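Cellar and Winery Assistant (permanent, full time)
Clolosetti Estate
Posted October 2020

Clolosetti is a family-owned wine estate making still and sparkling wines from its own fruit. The position reports to the winemaker, Annelies Oberholzer, and covers cellar work from grape reception to bottling. The post is open from November.

Duties

Pump-overs, racking, topping and barrel washing. The barrel store holds 219 casks, all of which are topped on a fixed rota.
Cleaning and sanitising of tanks, hoses, presses and the bottling line.
Daily density and temperature readings during fermentation, entered in the cellar log before noon.
Basic laboratory work: pH, titratable acidity, free and total sulphur dioxide.
Riddling and disgorging of the sparkling wines, by hand for the reserve lots.
Stock control of dry goods, including glass, corks, capsules and labels.
Help in the tasting room on seven Saturdays a year.

Requirements

At least one full vintage in a commercial winery. A forklift licence is needed, or must be gained during the probation period. Applicants should be able to lift 20 kg repeatedly and to work in confined spaces under permit. A winemaking qualification is useful but not required. Written English must be good enough for accurate record keeping — the cellar log is an audited document.

Conditions

The working week is 38 hours outside harvest. During harvest, shifts are longer and include weekends, with extra hours paid or taken as leave by the end of the following quarter. Protective clothing is supplied. Shared housing on the estate can be rented for the first six months.

How to apply

Send a CV and a short covering letter to Duygu Kahraman at the estate office, quoting reference 1219. Please give the names of two referees, one of whom should have supervised your cellar work. Interviews include a practical session with Vasilis Ristić in the barrel store.

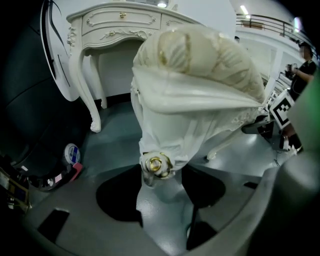
Tasting room duty consists of pouring, glass washing and restocking between groups. On days with a wedding booking the assistant also moves wine from the cellar to the reception room, and red wine is to be carried in closed cases only. Cream fabric with gold embroidered stripes and sheer ivory cloth with a lace edge do not recover well from a splash of Syrah. Questions on Saturday duty go to Amra Shehu, and all others to the estate office.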